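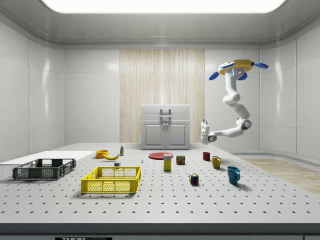
把手臂挂起来:Stillen 项目的十二月

我在共享工坊 Korkero 租了一个角落,项目的名字叫 Stillen。上次写博客的时候,机械臂的底座还固定在桌子旁边。现在我决定把它倒挂在上方。这个决定我考虑了很久,因为拆掉一个已经能用的东西,心里总是不太舒服。

原因是桌子。手臂站在桌边的时候,底座占地方,后面的东西也很难够到。Luuk Van Beek 每次从我旁边经过,都要侧着身体走路。他很有礼貌,从来没有抱怨,但是我看得出来。

先在仿真里做

我不是机械工程师,所以我习惯先在电脑里搭一遍,再去拿扳手。仿真里的房间比我们的工坊漂亮得多:墙是白色的,很光滑,天花板上有一大块发光的灯板。工坊的墙上挂着锯子和别人忘记拿走的外套。不过我需要的是几何关系,墙的颜色没有关系。

桌面我用了白色的孔板,孔是一排一排的,间隔均匀。手臂从黄色的吊座上垂下来,吊座的边上有三个蓝色的圆形翼片。手臂的肘部在右边,然后向左折回来,夹爪就横着停在桌子上方。我第一次把姿态调成这样的时候,觉得它有一点像一个人在柜台后面弯着腰找东西。

桌上的物品我故意放得比较乱。有塑料箱、杯子、香蕉、小瓶子,还有一个魔方。Nerys Pritchard 在电话里问我,为什么需要这么多杯子。我回答说,杯子有把手,而且把手的方向不一样,对夹爪来说每个杯子都是不同的问题。她说她家里的杯子也是这样。

箱子比我想的麻烦。黄色的那个比较大,离操作者这边又近,如果手臂从右边过去拿箱子后面的小东西,前臂的高度就要重新考虑。以前我的规划只检查夹爪会不会碰到箱子的边,忘记检查手腕后面的那一段。这个错误在仿真里不花钱,只花时间。我把避障的范围改大以后,有些路线变得很绕,手臂先退到很高的地方,再慢慢下来。看着不聪明,但是我可以接受。

横梁的高度

回到真实的世界。我们角落里有一根钢梁,下沿离地面2085毫米。我用卷尺量了几遍,又请 Hendrik Stevens 用他的激光测距仪量了一遍,数字是一样的。这个高度对倒挂的手臂来说偏低,对个子高的人来说也偏低,Hendrik 自己就要小心头。

连接板是 Geert De Smet 帮我切的,他有一台小铣床,放在工坊的另一头。第一块板我画错了。我把图纸从下面看的方向和从上面看的方向弄反了,结果孔的位置左右相反。Geert 把板翻过来,放在梁上,安静地看了一会儿,然后问我要不要再喝一杯咖啡。第二块板是对的。现在板上一共有16颗螺栓,都用扭力扳手拧过,每一颗上面我都用白色的漆笔画了线,如果松动就能看出来。

我还加了一根安全钢缆,从底座绕过横梁。手臂正常工作的时候钢缆是松的,不受力。工坊的规定没有要求这个,我自己要求。

倒过来以后的小问题

第一个问题很简单,可是我花了一个晚上。手臂的控制器需要知道重力的方向。站着的时候重力指向底座,挂着的时候重力离开底座。我在配置文件里改了安装角度,但是没有注意还有另一个文件会把它盖掉。结果松开刹车的时候,手臂自己慢慢往上抬,好像想看看天花板。我按了急停。Luuk 当时在旁边粘木头,他只说了一句:“它醒了。”

第二个问题是线。桌边安装的时候,电缆可以放在地上,用胶带贴住。挂起来以后,电缆要跟着关节转,又不能垂到桌面上。我用了编织套管,在每个关节的地方留一段弧。弧留得太短会拉,留得太长会挂到东西。我现在的长度是试出来的,不是算出来的,如果读者里有人知道怎么算,请写信告诉我。

第三个问题是速度。我把最高速度限制在原来的百分之60,这样连接板和横梁的晃动小很多。以后可能会提高,也可能不会。我没有急着要拿的杯子。

仿真和现实的差别

在仿真里,横梁不会振动,灯光也总是一样的。十二月的下午四点,工坊的窗户已经黑了,相机看到的桌面和上午完全不同,识别杯子的结果也跟着变。我从家里拿来一盏旧台灯,灯罩上盖了一张烘焙纸,让光软一点。效果还可以,纸离灯泡有一段距离,而且用的是LED灯泡,不会发烫。

另外一个差别是影子。手臂从上面下来,自己的影子正好落在它要拿的东西上。这件事在我以前的安装方式里几乎没有出现过。我现在让相机在手臂还没有靠近的时候先拍一张,后面的动作主要依靠这一张。如果有人在中间移动了杯子,当然就没有办法了。

Vidar Nygård 建议我再加一个相机,装在侧面。他的建议一般都是对的,可是也一般都要花钱。我先把这个写在清单上。

还没有做完的事

夹爪的橡胶垫要换,左边的那一块已经磨得发亮。连接板的边要打磨,Geert 说可以用他的工具,但是要等他做完自己的书架。桌子的孔板我还没有买,现在用的是一块旧门板,上面有原来装锁的洞,小瓶子喜欢倒在里面。

还有,我答应 Luuk 把原来底座的位置清理干净。螺丝已经拆了,地上还留着胶带的痕迹,我试过酒精,擦不掉。下个星期我带刮刀去。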